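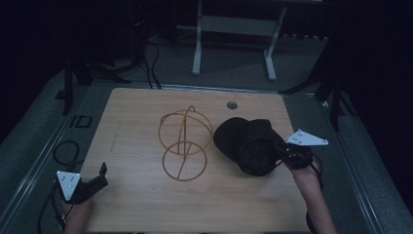 Stestetdale Police Records: Crash Reports FAQ

How do I get a copy of a crash report?
Ask at the records window on Bollik Road or mail in the request form. You will need the report number, or the time and location of the crash and the name of one driver.

What does it cost?
A printed report is $20. Photos are billed separately.

How soon is it ready?
Most reports are ready within a week. Reports on fatal crashes are held until the investigation closes, and that can take several months.

Nobody was hurt. Do I still have to report it?
Yes, if damage to any one vehicle or other property looks to be more than $400. Call the non-emergency desk, extension 308.

Does this cover ATVs and dirt bikes?
Yes. Off-road crashes are reported the same way, including those on private land when someone needs medical care.

Can I get a report online?
Reports filed since last August are in the Jedunix portal. Older ones are paper only.

Where was my vehicle towed?
Most vehicles go to the Pace lot. Bring your registration and a photo ID. The lot closes at 5 p.m. and storage is charged by the day.

The report has a mistake. Can it be changed?
Plate numbers, spelling and addresses can be corrected at the window. For anything else, write to the officer named on page one.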